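Soft plastics: does anyone really take them back to the shop?

Print this thread | E-mail this thread to a friend

lilibeth_s
I have a cupboard under the stairs that used to hold a hoover. It now holds bread bags, the film off mushrooms, the crinkly stuff from multipacks and the outer wrap from toilet roll, all folded into one another like a horrible set of Russian dolls. The council won't touch any of it. The big shop on the Nermont road has a collection bin by the trolleys, so in theory I carry it all there. In practice I arrive at the shop, realise the bag is at home, and buy more things wrapped in plastic.

Does anybody keep this up? And do you believe it goes anywhere? My sister says it all gets burned and I am a fool with a full cupboard.

thabiso_m
I keep it up. Hook on the back of the kitchen door, one carrier bag, goes in the boot when it's full. The hook is the whole trick. If it goes in a cupboard it's dead to you.

As for where it goes, some gets burned for energy, some gets made into bin liners and those benches that never look quite dry. I don't lose sleep over the split.

Gultoditz
Your sister is right and so is the cupboard. I gave up in December after Christmas finished me off. Black bin, lid down, cup of tea.

thabiso_m
Gultoditz, you gave up on the Advent calendar too if I remember that thread.

Gultoditz
I ate it on the fifth. That is finishing early.

oratile.c
Can we settle what the bin takes? The sign on ours has been rained on and now says "ALL SOFT PLAS" and then a brown stain. I've been putting in:

bread bags
salad bags (rinsed, I am not an animal)
frozen pea bags
film lids off ready meals
crisp packets

My husband says the last one is wrong, that anything silvery inside spoils the batch and I am personally ruining it for the town.

thabiso_m
He's out of date. Crisp packets used to be a no nearly everywhere, then the shop schemes started taking them. Ours does. Check your own sign, if you can find one that's stayed indoors.

Tobi_N
Disagree, at least as a general rule. The scrunch test still matters for a lot of places. Scrunch it in your fist and let go. If it springs back it's plastic film, and if it stays in a ball it's probably foil and wants something else doing with it.

lilibeth_s
I have just scrunched five different wrappers at the kitchen table and all of them sprang back, except one which sprang back halfway and then seemed to lose heart. What is that one?

Tobi_N
Biscuits?

lilibeth_s
Oatcakes.

Tobi_N
I'd want to see it.

oratile.c
The scrunch test tells you whether it's film. It doesn't tell you whether your shop wants it. I think we're giving two answers to two questions and being cross about it, like every other thread on this board.

Arnaud
May I raise crumbs. I have stood behind a man at that bin who tipped in a bag of bags, and there was half a pasty in it. I have thought about the pasty since. What is the point of my rinsing if he is allowed to roam free?

thabiso_m
They do sort it. Not by hand with a toothbrush, but greasy stuff gets pulled. Shake the crumbs out, wipe the worst, rinse anything that had meat or cheese in it. Dry it before it goes in the bag or you'll be growing something by the weekend.

Gultoditz
So to recycle a packet worth nothing I should run the hot tap, use a tea towel, wash the tea towel, and drive it to Nermont. Wonderful. The polar bears are on their feet applauding.

oratile.c
You drive to Nermont anyway. You told us all about the parking.

Gultoditz
The parking is a separate injustice.

Soso
New here, hello. My rule is that packets get shaken over the sink, flattened out properly and pressed under the bread board until there's a stack. Flat ones take up hardly any room compared with scrunched. I got over 100 in one carrier last time, which I know because my daughter was off school and bored.

Please don't fold them into those little triangles, by the way. My mum does it with every packet she opens and they're lovely to look at, but I've read that small folded bits can drop out during sorting.

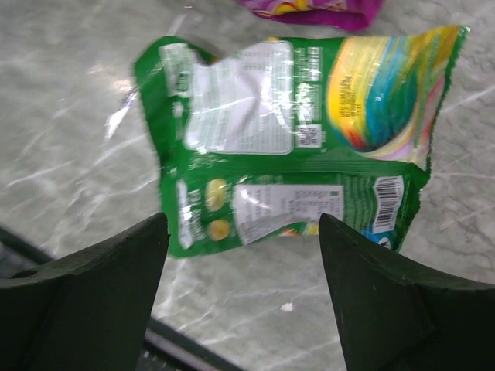
A green one, back side up, still crumpled.

Also look on the back before you decide. There's often a line about recycling tucked in near the ingredients, in letters sized for ants.

Tobi_N
The triangles! My nan did those and kept them in a jug. I never asked what the jug was for and now I can't.

Agree about the labels though. Half of mine say "don't recycle at home", which people read as "don't recycle". It means take it to the shop. Whoever wrote that has never met the public.

lilibeth_s
I read it as "don't recycle" for two years. Thank you for calling me the public.

Arnaud
Flattening is all very well but my carrier bag slides. Slippery things on slippery things. It went over in the hall last night and the cat has opinions about it.

Soso
Bulldog clip, stack of twenty or so. Take the clip off at the bin. I have lost three clips.

thabiso_s
The other Thabiso here, before anyone mixes us up again. I think flattening is a waste of an evening. They get baled at the other end by something much heavier than a bread board. Shake, stuff, go.

Soso
It's my hall cupboard I'm thinking of, not their baler.

thabiso_s
Fair. I have a garage.

oratile.c
Went past the bin today, January 18, 2026, for the record, since my husband wants it in writing. The new sign is up and it lists crisp packets, second line down. I've sent him a photo. He has replied with a thumb.

lilibeth_s
Right. Hook bought, screwed to the door slightly crooked. First load goes tomorrow if I remember to put it in the car tonight. The oatcake wrapper is staying here until someone rules on it.

Gultoditz
Black bin.

Tobi_N
Do NOT put it in the black bin. Post a picture of the inside.

E-mail this thread to a friend | Print this thread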